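### 4.2 Randomized kitchen scenes and camera views

All training episodes were rendered in the Lirkesholm simulator. For each episode we sample wall and floor textures, the placement of loose objects, and the tilt of the head camera. The policy receives the head view together with the view from the gripper, and both are passed to the Fanik encoder without cropping. Figure 3 gives one view of each type.

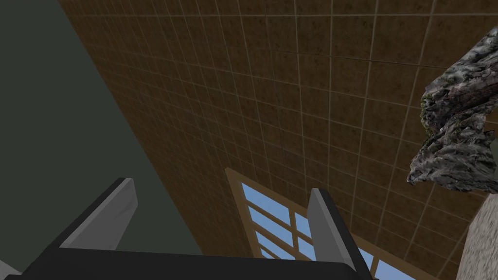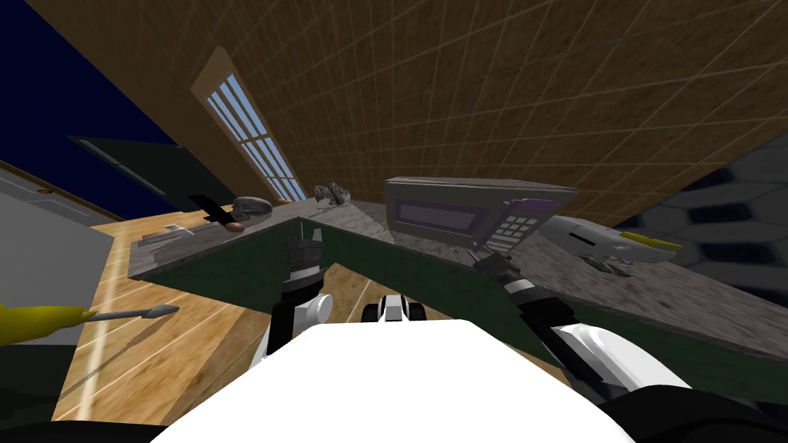 **Figure 3.** Rendered views from a kitchen episode. First: gripper view, with the left finger visible against the dark wall and the right finger in front of the window. Second: head view, with the two arms reaching toward the counter and the microwave.

We generated 3000 episodes and removed those in which the physics solver did not converge, so that 1591 remained for training. With tilt randomization the policy reached a success rate of 82 percent on the held-out layouts. Without it, the rate was lower by 11 points. This difference was larger than we expected from the earlier results of Cao – possibly the fixed camera lets the encoder rely on the horizontal edge of the counter. We did not test this explanation separately. The textures were prepared by Jiahui Li, and the same set is used in Section 5.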